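Ticket: Slow label printing from the Caltell stock program
Opened: 2018-04-08
Status: Waiting on customer
Site: Rowlands, back office

Hello again, and thank you for being so patient with us over the weekend. I know a Sunday reply isn't much fun for anybody, but I wanted to get my notes down while they were fresh.

You wrote that the labels come out fine when you print one or two, and that the trouble starts with the big batches. I set up the same version of Caltell at our end, loaded a list of 300 items, and sent the lot to the printer. The first page came out right away, then the queue sat there saying "spooling" for nearly 30 minutes before it moved again. So I'm seeing the same thing you are, and I was very glad of it – a fault I can repeat is a fault I can work on!

What I tried, in order:

Restarted the print service. No change.
Swapped the driver for the older one from the Durnthorpe disc. A bit quicker, but the barcodes came out squashed.
Turned off the item photos in the label layout. The whole batch went through without a pause.

That last one got me looking at the photo folder you sent over with the backup. The pictures are stored at full size and shrunk down again for every single label, which is an awful lot of work for a little square in the corner. 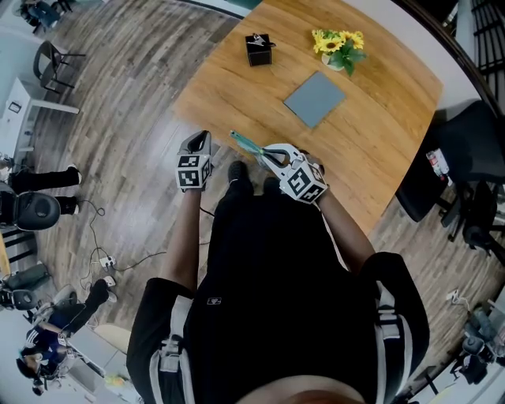
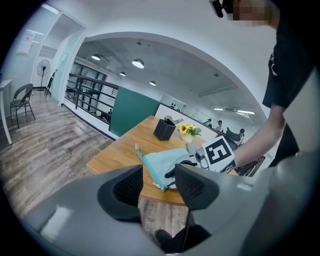 Two views of a wooden table

Could you please try the following when you have a quiet moment? Open Settings, then Labels, then Images, and change "Use original" to "Use thumbnail." Set the width to 1,000 or less. Then choose Rebuild and leave the program alone until the bar reaches the end (it looks frozen partway along, but please let it be). Your originals stay where they are.

If it still drags after that, send me the log from the Mumis folder and I'll go through it properly. The one attached to your first message stopped at June of last year, so I suspect logging got switched off at some point. There's a checkbox for it at the bottom of the same Settings page.

I'll leave the ticket open in the meantime. Reply to this message and it'll come straight back to me.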